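枫木砧板的上油记录
2018年5月

厨房那块枫木板用了两年，表面发干起毛，今年1月开始重新处理，记一下过程和参数。

先说含水率。木材的含水率会随环境湿度变化，最终趋于平衡。暖气季室内相对湿度低，板子径向和弦向收缩不一致，弦向大致是径向的两倍，所以弦切板容易瓦形翘曲。存放时两面都要透气，平放在台面上只有一面吸放湿，翘得更快。我现在一律侧立。

打磨从120目开始，180目、240目收尾，全程顺纹。240目之后用湿布擦一遍，让木纤维立起来，晾干再用240目轻轻带过。320目以上我试过，油吃得浅，手感差别也不大。

油的选择主要看固化与否。矿物油不固化，渗进去以后会慢慢流失，需要反复补；纯生桐油和亚麻籽油靠氧化聚合成膜，固化慢，但耐水好一些。市售的“桐油”有不少掺了溶剂或催干剂，买之前看成分表。Kaja Lūse推荐过Metell的硬蜡油，我没用在切菜的面上，只拿来做了托盘。
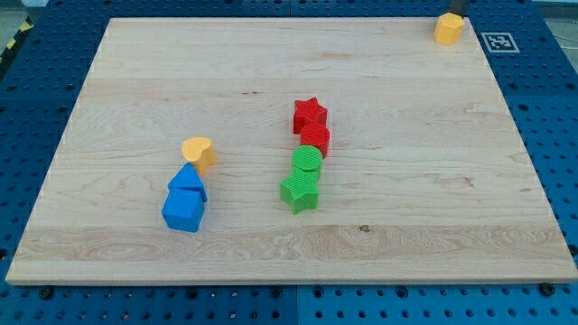
枫木是散孔材，管孔细，吸油比橡木少得多。第一遍涂到表面湿润，静置二十分钟，把余油全部擦掉。残留的油会结成发黏的一层，后面只能刮掉重来。生桐油每遍间隔至少一天，我涂了五遍，之后又放了三周才开始切东西。

节疤附近纹理方向乱，刨削时容易戗茬，换刮刀处理比较稳妥。端面吸油明显多于板面，要单独多补两遍。

擦过油的布摊开晾干再扔，不要揉成团，干性油氧化放热，有自燃风险。

下次准备试蜂蜡和矿物油按一比四调的膏，数据等用满一个季度再补。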